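Cascombe on a Small Budget: Edit Somogyi on Getting There, Eating and When to Go 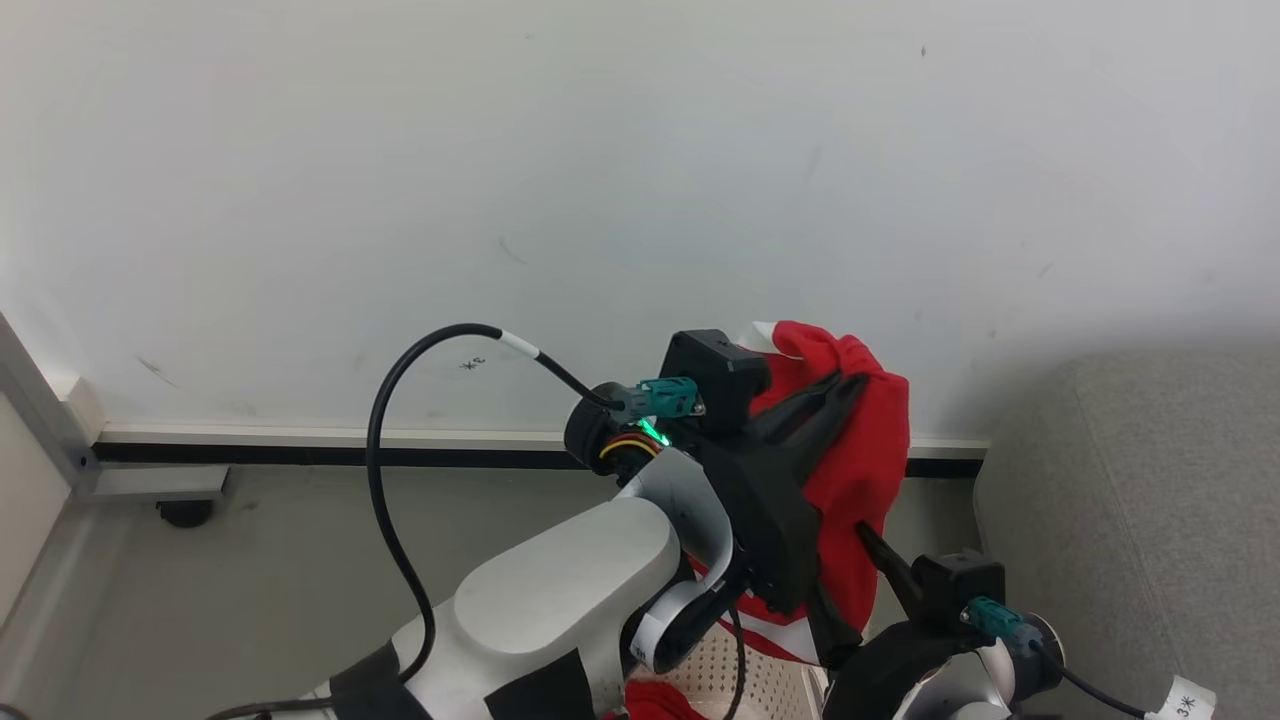 A gray sofa against a white wall.

Edit Somogyi has written about cheap travel for most of her working life, and the coast town of Cascombe is the place she gets the most letters about. Her updated guide came out in April 2024. We asked her where the money goes.

"The train," she said. "People book it the week they leave and pay double. Buy it early, get off at Narkley and take the bus the rest of the way. The bus is slow and it stops at every farm, but you see the valley."

She prefers February, when most of the beach hotels are shut and the ones that stay open lower their rates. The wind can be strong, and the boat to Riviere doesn't run on bad days. "Check at the harbor the night before. The schedule posted at the station is often old."

For rooms, she sends readers uphill, behind the church. Her guide lists 34 places to stay, most of them family-run. Few take cards. Breakfast is usually bread, cheese and coffee, and she advises asking if it is included before you sit down.

Duván Montoya, who walked the coast path with her for the new edition, handled the section on food. He eats his main meal at lunch. "The same kitchen charges more at night for the same fish," he said. He likes the counter at the back of the covered market, which closes at two.

Montoya also wrote up the path itself. It climbs nearly 500 feet in the first hour and has no water along the way. "Start early, and carry more than you think. My first time I ran out before the lighthouse."

Somogyi would skip the castle tour. The grounds are free and the view is the same from the outer wall.

Both of them are going back in the fall to check the bus times.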